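### 3.2 Gathering the sorting demonstrations

We had hoped, when the Gasholm work began, that a few afternoons of teleoperation would give us everything the policy needed, and we were (as readers who have done this will have guessed) far too cheerful. Sorting small hardware into a divided organizer is a humble chore that most of us have done at a kitchen table, but it asks a great deal of two arms with two fingers each. The Kanberg set, as we came to call it, holds 104 demonstrations, of which 98 were kept for training. 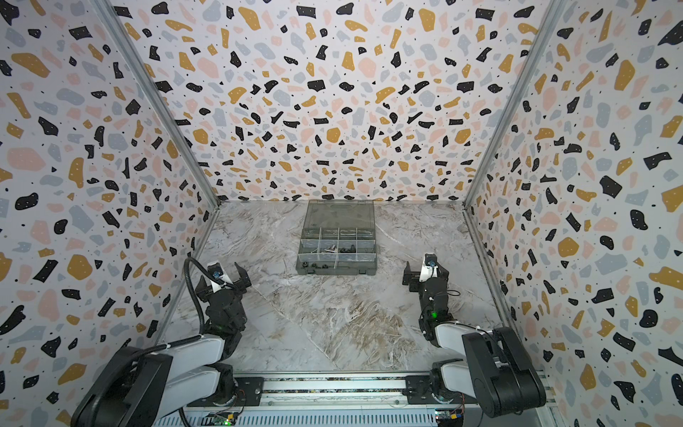
Each demonstration was driven by one operator working both arms from a pair of leader handles, with the video streams and joint positions logged together at 30 frames per second. We asked our operators to work at whatever pace felt comfortable, and to carry on after a fumble instead of starting over. A dropped screw that is patiently picked up again is a lovely thing to learn from, and we would have been sorry to lose those moments.
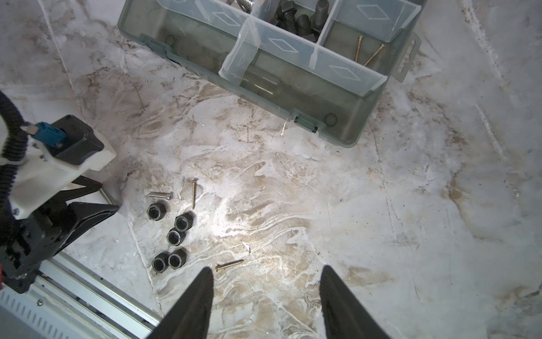 The wrist views matter more here than in our earlier Crabtree experiments, where the objects were larger and an overhead view was nearly enough. With bolts and screws, much of the useful information sits in the last little stretch before the fingers close. We therefore kept the wrist streams at full size and shrank the fixed view instead, a trade we'd happily make again.
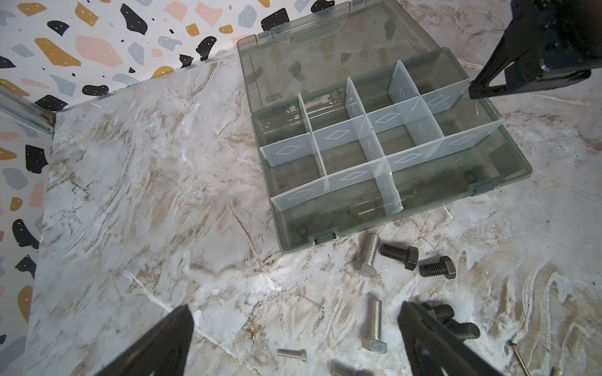 **Figure 4.** Wrist view of loose bolts in front of the open organizer, with the other arm's gripper holding a brass-coloured screw over the dividers.

Labelling was done afterwards in Dralura, our own rather homely annotation tool. Annotators marked the start and end of every grasp, and noted which arm was doing the work. Where two annotators disagreed about a boundary, we sat down together and watched the clip again, usually with a pot of tea. 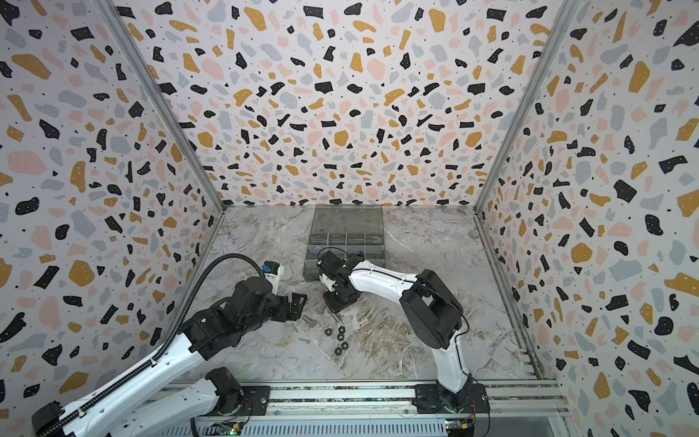
Six demonstrations were set aside because one of the streams had stalled partway through. We also varied the starting layout between sessions, changing both the mix of parts and how they were spread, so that the policy couldn't simply memorize a favourite corner of the floor. The training split used in Section 4 was drawn by session, keeping neighbouring demonstrations on the same side of the divide.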